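Home News Members Swap Shelf Contact

The small spoons at the Talpur tea table

Dear members,

In February we opened the box of small spoons that Effie Baxter left to our club. Many of you asked me what is inside, so I write a little about it for this newsletter.

Effie collected teaspoons, coffee spoons and a few salt spoons. She kept them in a biscuit tin, wrapped in kitchen paper, and on some papers she wrote with pencil where she bought the spoon. On others she wrote only the price. Hamish Tosh and I spent two afternoons in reading her handwriting, and we still have one paper that says either "Grosivon" or "Grosvenor, Ivan". If you know, please tell us.

Most of the spoons are plain. The one that people pick up first has a rainbow finish, with gold and orange in the bowl and more green and violet on the handle. The end of the handle is open work with small curls.

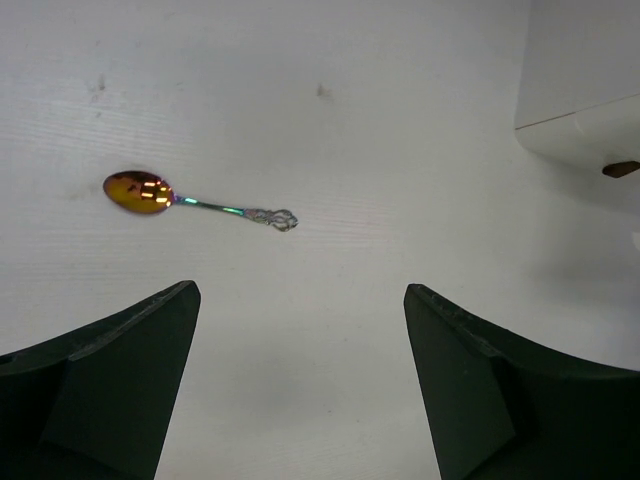

One of the small spoons from Effie's tin.

Eilidh Pringle thinks it belongs to a dessert set, but the paper was missing, so we cannot be sure. I like how the amber in the bowl turns to dark red at the upper side. My grandmother had nothing like this. Her spoons were all gray and we were not allowed to use them.

A word about washing. Please do not put colored spoons in the dishwasher, and do not rub them with silver polish. On many of them the color is a very thin layer and it can be scratched away. I use warm water, one drop of soap and a soft cloth, and I dry them at once. For the open work I take an old baby toothbrush. Fiona Shearer prefers a cotton swab, but I find it leaves threads.

The spoons will be on the tea table at our next meeting, which starts at 2 in the afternoon. You may hold them and you may also stir your tea with them, Effie would want this. Only please return them to the tray and not to the sink.

If you have spoons at home which you do not use, bring them for the swap shelf. Forks also, but not more than 20 please, we remember last year.

Nadhirah Wattimena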